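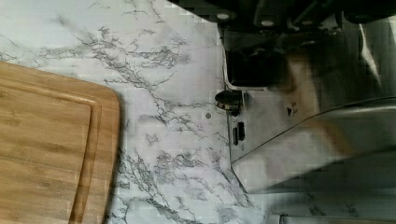 Sosgate Housing Co-operative
Minutes of the General Meeting held November 25, 2025, in the ground floor meeting room

1. Opening and quorum
The Chair opened the meeting at 7 pm. Quorum was confirmed. The co-operative has 155 voting members. The agenda was adopted with item 6 moved ahead of item 5.

2. Minutes of the previous meeting
The minutes of the July meeting were approved with one correction. In item 4, "Molla Plumbing" should read "Hashemi Plumbing". Carried.

3. Shared kitchen: rules of use
The meeting considered the revised rules for the shared kitchen. The main changes are a longer booking period on weekends, a cleaning check at the end of each booking, and the return of keys by 9 am the next day. A proposal to charge a cleaning deposit was discussed at length and left on the table until the fee schedule is reviewed. 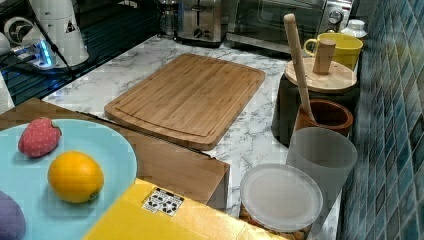 Members then turned to the section on food preparation, which drew the most comment at the July meeting. The draft required all cutting to be done on a board and named plastic boards only. It was agreed to strike the word "plastic". Bamboo boards with a juice groove around the edge, of the kind lying on the marble-patterned counter, will be allowed for fruit, vegetables and bread. Raw meat and fish will continue to need the colour-coded plastic boards — these are kept in the lower cupboard and must be washed separately.
Motion: That the rules be adopted as amended, to take effect at the start of the new year. Carried.

4. Repairs
Rikia Electrical has quoted $758 to replace the extractor fan and its switch. A second quote, from Molla, came in $169 higher and did not include removal of the old unit.
Motion: That the Rikia quote be accepted. Carried, 3 opposed.
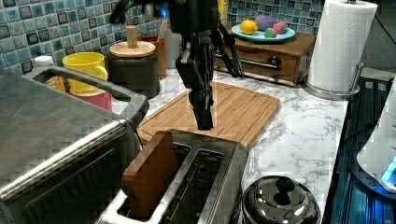
One member asked that her objection be recorded, saying that the fan had been serviced under the previous contract and that the firm concerned should be asked to look at it again before any money was spent. The Chair noted that the service warranty had lapsed. The vote stood.

6. Laundry hours
Hours will be extended to 10 pm on a trial basis. Residents of the units next to the laundry will be asked for their views before the trial ends.

5. Bicycle storage
Deferred. The Secretary is to obtain a copy of the current floor plan.

7. Other business
Members were reminded that notices on the lobby board must be dated — undated notices will be taken down.

The meeting closed at 8:40 pm.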